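How to Reach Level 30 in Gekis Without Losing Your Weekend

Gekis hands you a wooden sword, a map of Lilport and no advice at all. Start with the harbor jobs. They pay 45 coins each and mostly involve carrying fish to people who live next door to the fish.

Once you have 1750 coins, buy the Badawi boots. Yes, they are ugly. They also double your sprint, and your character faces away from you most of the time.

Next, take the north road to Brurkudside and clear the lower mines. Save before the bridge. Bring more potions than you think you need, then go back for the ones you forgot.
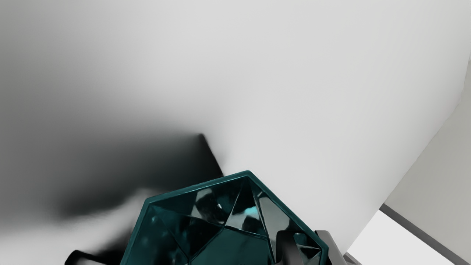 Sell any duplicate loot to the smith, who pays better after dark. Keep your first 100 ore for the armor upgrade, and skip the fishing contest until the September update fixes the scoring.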